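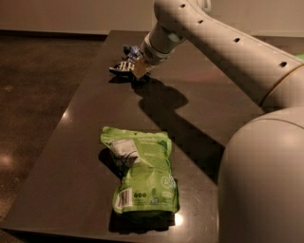
Gripper down at the blue and white wrapper, with the green pouch closer to the camera.

Ladance progress report to the Oltmanns fund
Dec 24, 2025
Written by Joscha Teuber, Ornport

Hi Nadine, and happy almost-holidays! I promised you a report before everybody disappears, so grab a coffee. It's been a busy stretch on the software side and I'm mostly happy with where we are.

Quick recap of the plan you signed off on. We said we'd get the perception code to handle crumpled packaging, we said we'd rewrite the part of the planner that picks the approach angle, and we said we'd have a replay tool so we could stop arguing from memory. The first two are in good shape. The replay tool works, but it's ugly (more on that below).

Perception first. The old segmenter liked boxes and cans and got very confused by anything squashed. A wrapper has no proper shape, it shines in odd places, and half the printing disappears into the folds. We now run the new mask model first and only then ask the depth data for an opinion – the old code did it the other way around, and every crease turned into its own little object. We replayed 1,000 saved views through both versions. The old one split a single item into pieces in all 14 of the cases we'd flagged as worst. The new one still does it in 4 of them, and all of those have transparent film. I don't have a fix for film yet and I'd rather say so now than in spring.

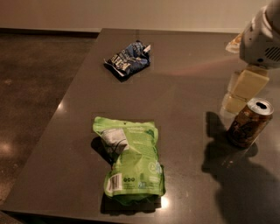
Shadows have been eating most of my December. The mask model was trained on evenly lit views, and under ceiling lights on a shiny surface it keeps wanting to add the dark patch to the item. A low, flat thing is the worst for that. Take the green pouch, which has a black shadow spreading out beneath it and to the left, with a glare spot just right of its lower end. Feed that to the old code and you'd get a pouch that's too wide on one side and has a bite out of the other! What we do now is check every mask edge against the depth step, and if there's no step, the edge gets pulled in. It costs us a bit of time per view, but the grasp point lands on packaging a lot more often.

The planner rewrite is in and merged. It scores approach angles by how much of the arm ends up over other items, so tall things like an open can get a wide berth when there's another way in. I was nervous about this one (you may remember my long email) and it went in with two small bugs, both fixed.

Now the replay tool, which we've been calling Zerngate. You can load a run, scrub through it, and see the mask, the chosen grasp and the planned path on top of each other. It's slow to load long runs, and the timeline jumps if you click too fast. I'd like to spend part of the next block cleaning it up so your reviewers can open runs themselves without me sitting next to them.

Money is on plan. The labeling budget is the one line I'd like to talk about, as the film cases will need fresh labels and I'd be glad to move some of the unspent travel over. Can you let me know if that needs a form?

Next up, in the order I'd do them: film, loading times in Zerngate, then a proper write-up of the edge check. I'll send the replay numbers as a spreadsheet once I've fixed the column names.

Joscha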